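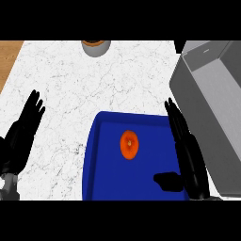 White marble with gray veins.

The Skiseck was the only computer my grandfather ever bought, and he kept it on the kitchen counter in Brillness, next to the bread. It had one cassette drive and a keyboard with a dead letter F. He wrote all his programs without this letter, so FOR became a problem, and he learned to count with GOTO.

When the house came to me in April, I plugged the machine in and waited. The screen needed 7 minutes to become green. Then it wrote: 3,147 BYTES FREE.

On the shelf I found a cassette with the label Faden. It was a game, I remembered it a little. You walk through a dark building and hold the end of a thread, and if you pull too hard, it breaks. As a child I always pulled too hard.

I typed LOAD and pressed play. The tape made its long scream, the neighbor's dog answered, and at line 598 it stopped with an error. I cleaned the head with alcohol and tried again. The same line. At two in the morning I listed the program to see what was wrong there.

It was not game code. It was a remark, the kind that the machine skips.

REM IF THE THREAD BREAKS GO BACK TO ROOM 2, I LEFT THE END THERE.

I looked at the word IF for a long time. Then I pressed the F on the keyboard. Nothing came. I pressed it harder, and still nothing.

The train to Baran was leaving at six and my bag was not packed. I typed GOTO 600, and the dark building appeared, with my thread lying on the floor of the second room.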